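Search this site Search Go

About the Rastogi Lab for Patient Hands

We are a small research group that teaches robot hands to handle the kinds of things people keep on their nightstands. 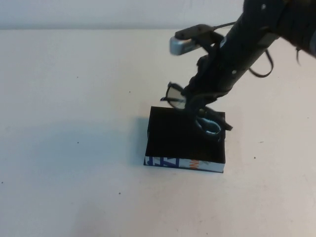 Why do robots have such a hard time with delicate everyday objects?

Most robots are told where to go and how firmly to close, and both of those have to be nearly perfect before a light, springy or see-through object will come along without a fuss. A person corrects a grip dozens of times without noticing, and a robot has to be taught to do the same.

That second part, the correcting, is what we have been working on since the group began in a borrowed teaching room with one arm, two benches and a heater that ticked. Llinos Penry started the lab after several years of work on factory pick-and-place, where every part arrives the same way up and nobody minds if a bracket gets a scratch. She wanted to know what would happen if you gave the same kind of machine a pair of glasses and asked it to put them away nicely. The first answer was a lot of bent temples. We bought plenty of cheap reading glasses that year, and the drugstore down the street got to know us well.

Our method is called Sirkska, and we'll try to explain it the way we explain it to our families. A person first guides the hand through a task, say lowering a pair of glasses into an open box, and the system records both the motion and the small adjustments made along the way. Older approaches tend to learn the motion and smooth the adjustments out, as though they were shaky handwriting. Sirkska keeps them and learns from them separately, so there are really two things being trained: a slow part that knows roughly how the job goes, and a quick part that has only ever studied corrections. When the hand meets something a little different from what it was shown, the quick part gets to speak up first.

We were pleased, and a bit surprised, by how few demonstrations this takes. Our main collection, which we call Miltier, holds 661 guided demonstrations of placing, tucking and setting down, and 217 of those involve eyewear of one kind or another. In our last full round of testing we ran 500 placements with glasses the system had never met, and the version that learned corrections separately finished with 79 more good placements than the version that learned everything together. "Good" in our lab means the glasses are inside the box, both temples are unharmed, and the box is still where it started. We argued over that last condition for most of April - some of us felt that nudging a box is perfectly polite behavior - but we kept it in the end, and we think the results are easier to trust that way.

There is plenty the method does badly, and we would like visitors to know that too. Clear lenses still cause trouble, especially when the inside of a container is dark and the camera has little to go on. Glasses handed over upside down are a weak spot. And the quick part can become fussy, making tiny adjustments long after a person would have let go and gone to lunch. One of our students is working on teaching it when to stop, which has proved to be a longer project than any of us expected, her included.

We share our workshop with the Lanari group down the hall, who study how people pass objects to one another, and much of our thinking about letting go came from long talks at their coffee machine. If you have an engineering background, wonderful, but several of our best people came from elsewhere. We have had a former dental technician, a puppeteer and a very careful piano tuner, and each of them noticed things about hands that the rest of us had walked right past.

We welcome visitors, and we are always glad to hear from schools, clinics and anyone who works with people who find small objects hard to manage. The lab is open to the public one Saturday each term, from ten in the morning, and there is usually a chance to guide the hand yourself and see how your own corrections look on the screen (people are often surprised at how many they make!). Write to us through the contact page and tell us a little about what you'd like to see - Llinos reads everything herself, though she can be slow during teaching weeks.

Recent from the lab

What counts as a good placement?
Miltier: how we collect and label demonstrations
Learning when to let go
Notes from our shared seminar with Lanari
Open lab Saturday: how to find us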